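Mugo wire puzzle, three months on

Bought from the Tanside shop in the spring, 58 minutes to solve the first time
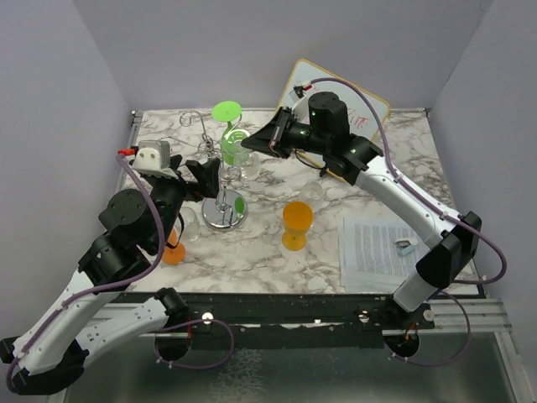 I should say up front that I'm not naturally a puzzle person. My friend Imani is, and she'd been going on about these for ages, so when I saw the Mugo one I thought fine, let's see what the fuss is about. It's one of those silvery tangles of loops and hooks that you're meant to get apart and then (the bit they keep quiet about on the packet) back together again.

First go took me 58 minutes and a lot of muttering. I'd got it into my head that you had to force one of the hooks round and you really don't — if you're pushing, you've gone wrong. Once I stopped wrestling with it and just let it dangle for a bit, off it came. Very pleasing little clink! Getting it back together took me 2 evenings, and I'm not proud of that.

Good points: it feels solid, the ends are smooth, and it hasn't bent out of shape even though Darnell had a go at it after dinner and he is not gentle. It's small enough for a coat pocket, so it's been on plenty of train journeys with me.

Not so good: the instructions are one tiny folded sheet and the drawings all look the same. I gave up and asked Imani. It's noisy too, so maybe not one for the quiet carriage. And once you know the trick you do know it, though I left mine alone for 3 weeks and had to work half of it out again.

I've also tried the Purkar one, which is harder and fiddlier, and I'd still start with this. Four stars from me, would be five with a decent solution sheet.

Atieno Muli, 6th August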